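1/ Spent this morning on the gardening corner. It had reached the point where I bought a second pair of snips because I couldn't find the first. Notes below in case anyone else is working with one small table and three walls.

2/ The wallpaper went up in March. It's a butterfly print from Elletow, peel and stick. I needed more than I ordered and the second batch matched fine. It wipes clean, so I'd buy it again for anywhere with potting mix around.

3/ The tabletop is the marble pattern one. Looks good, shows every crumb. I knew that when I chose it.

4/ Where things had got to:

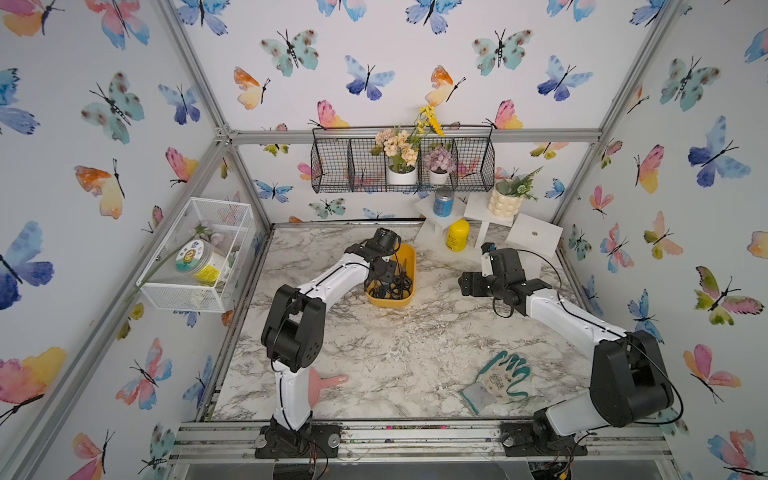
Butterflies, fake succulents on the risers, scissors in the yellow tray. Crumbs still to do.

5/ The plants in there are all artificial. I tried real ones for a winter and the light is too poor. The peach flowers and the hydrangeas live in the black wire basket on the back wall, and I dust them when I remember. A soft paintbrush works better than a cloth.

6/ Wire mesh baskets are the best thing I've put up. Dirt falls through them and doesn't sit in the bottom. It does then land on the table – so hang them before you clean, and not after like I did the first time.

7/ Someone asked last week about the white risers. They were sold for shop displays. I use them for the things I want to see, such as the blue can and the planter with the bobbles on it. Anything I use every day stays down on the table.

8/ Scissors are the hard part. I've tried hooks, a magnetic strip and a jar. The strip was from Thevar and it held well, but I kept knocking the small ones off with my sleeve. A low open tray is what I've stuck with. It gets tangled. I can still find what I want in it faster than I could in the jar.
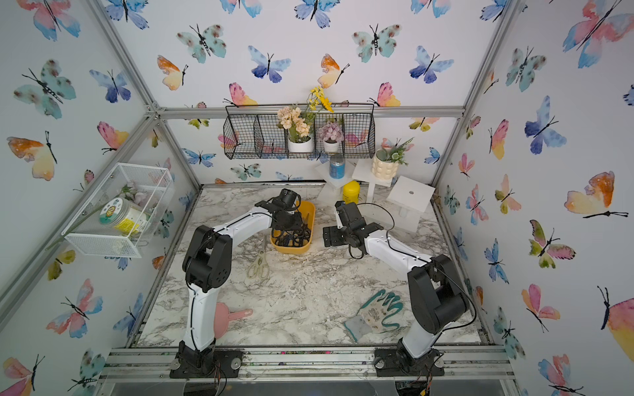
9/ The beige-handled pair is for paper and seed packets only. I cut twine with it once and it hasn't been right since. Twine gets the black ones.

10/ Gloves: the ones with the teal fingers are a Mokarora pair, $14, bought mostly for the print. They're good for potting and no use for roses. I lay them flat overnight. Folded up, the fingers go stiff.

11/ The pink dustpan is a kids' size. A full size one won't fit between things on a table like this. I do the front edge first, then work toward the back, then the front edge again – it always needs it twice.

12/ Still on the list: labels for the jars, a proper place for the gloves, and 200 plant tags from Omov that I ordered when I meant to order 100. If you're local and want some tags, message me.

13/ Replies are open if you have a better way of storing scissors. Please no more magnetic strips.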